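Kiltby's wash-and-fold sessions are back, and the big table is staying

2 Feb 2025

If you have a basket of clean washing sitting on the end of the bed right now (hello, same here), get yourself down to the Tredlow Room on Ukell Street. The wash-and-fold sessions start up again this week after the summer break, and going by the number of people asking after them at the shops, they've been missed.

For anyone new to Kiltby, the sessions are as simple as they sound. You turn up with laundry, dirty or clean, and you deal with it in company. There's a front-loader going in the middle of the room, a big table to fold on, and usually a pot of something hot in the kitchenette next door. People bring sheets, school uniforms, work shirts, the doona cover nobody at home will help with. Two hours later they walk out with a neat pile and quite often someone else's recipe for lentils.

Ayantu Weldu started the whole thing last winter, when her own machine gave up in the wettest fortnight of the year and she was carting towels across town to her cousin's place. She asked on the neighbourhood noticeboard whether anyone would like to share a wash, expecting one or two replies. By the end of the week she had enough names to fill a room, so she went looking for a room.

"I thought we'd be talking about whose turn it was," she told us. "We ended up talking about fitted sheets for an entire evening. People have very strong feelings about fitted sheets!"

They do, and we'll come to that.

The table everyone wanted

The best news for regulars is that the large table is staying for good. Last year it was on loan and there was real worry it would have to go back over Christmas. A $4000 local grant has settled it: the table has been bought, along with new hoses for the washer, two drying racks and a decent iron to replace the one that used to spit.

It's hard to explain how much difference a big table makes until you've folded a king-size sheet on one. At home most of us do it standing up with our chin, or on a bed that's too low, or on a kitchen bench with toast crumbs on it. Here you can lay the thing right out, walk around to the far corner, smooth it, bring it back and get an edge that lines up. Mitiku Tilahun, who used to press linen in a hotel and is the closest thing the sessions have to a head teacher, says the height is what he likes. You don't stoop, so you don't rush.

He's also the one who insists on a sheet over the top. It goes on before any clothes do, it gets pulled flat, and it's washed at the end of the day with everything else. A plain pale colour suits him best, as dark clothes show up against it and you can spot a stray sock or a loose button straight away. I tried this at home with an old flat sheet over the dining table and I'm completely sold. My jumpers have never looked so organised.

What you'll learn if you stay for the folding half

Each session has a short folding demonstration, and this term there's a proper list of topics. The first covers shirts and other tops, starting from the state they're in when they come out of the drum, all twisted up with one arm inside out. Mitiku's method goes something like this. Put the whole crumpled lump down in the middle of the table. Don't shake it yet. Find the collar or the neckline first, pull that towards you, and let the rest follow. Then open out the shoulders, run your hands down both sides to the hem, and only then turn the sleeves in.

It feels slow the first few times and then suddenly it doesn't. Elba Echeverría brings her whole family's washing (there are a lot of them, and they all play sport) and reckons finding the neckline first has cut her Sunday night folding right down. She also folds denim before anything else and parks it at the far edge of the table, out of the way, because the heavy stuff squashes the light stuff if it goes on top. I'd never thought about the order before. I just took whatever was on top of the basket.

Fitted sheets get a session to themselves. Dagim Tufa is a tuck-the-corners man: one hand in each of two corners, flip one over the other, repeat, lay it down, fold in thirds. His sister Adanech rolls hers into a tube and puts it in the pillowcase and says life is short. They've been going back and forth on this for months and it's now a fixture. Both will be demonstrating, and there'll be a show of hands at the end, though Adanech has already told me she won't be bound by the result.

There's a mending corner too, for the buttons you find along the way. Bring the garment washed, please. Needles and thread are supplied, and if you've got a button tin at home that never gets opened, it would be very welcome.

Getting the most out of one wash

With one front-loader and plenty of keen people, the wash itself has to be shared, and the regulars have become rather good at it. Loads are sorted by colour as people arrive. Darks generally go first, then whites, then whatever is left. Everyone's things go in their own mesh bag with a tag on the drawstring, so there's no awkward moment over whose undies are whose. If you haven't got a bag, you can borrow one at the door.

Doonas, dog beds and anything with feathers can't go in. Please also empty your pockets. Ayantu asked me to put that in capital letters, and I've talked her down, but do empty your pockets. A single tissue in with the navy work gear last spring kept six of us busy with the lint roller well past home time.

Dagim does a short talk on looking after a front-loader at home as well, and I'd recommend it even if you think you know it all. Wipe the rubber seal around the door. Leave the door open a crack between washes. Use less powder than the box tells you to. Clean the filter, and put an old towel down before you unscrew it. I did mine the same night I heard the talk and found a hair tie, a coin and the missing wheel from a toy ute.

A room with a good feel to it

Plenty of people come for the chat as much as the clean clothes, and the room suits that. It's an everyday working room with space to move around the table, and the washer is close enough that you can hear it change gear while you fold. Bags and laptops get put down on the smaller table next to it, the light wooden one with the white metal legs, and there are stools for anyone who wants to take the weight off.

I called in while some dark blue washing was waiting its turn on the green sheet, and it had me itching to start on it.

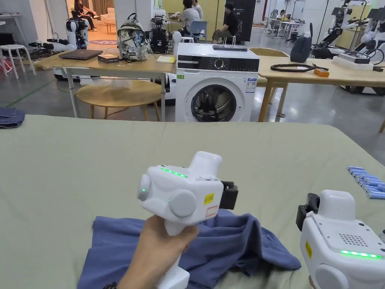
How to come along

Sessions run on Wednesday evenings through to the end of March, in the Tredlow Room at 744 Ukell Street, next to the Tsegaye bakery. Doors open at 6 pm. It's free, and you don't need to book for folding or mending. If you'd like a spot in the shared wash, put your name on the sheet at the bakery counter by the day before so the loads can be planned.

Bring your laundry in something you can carry up three steps, and a hanger or two if you've got shirts you want to take home on them. Detergent is provided (unscented, which will suit the sneezers among us). If you prefer your own, bring it along in a small jar and pop it in your bag.

Kids are welcome and there's a sock-pairing game for them, which last year was won repeatedly by a grandfather. Adanech says he'll be playing in the adult division this time.

If you can't get there on a Wednesday, there's talk of a Saturday morning session once the weather turns and everyone's lines stop drying things in an hour. Ayantu would like to hear from anyone who'd come to that, and from anyone with a spare clothes horse. Leave a note at the bakery or catch her at the table. She'll be the one doing the towels.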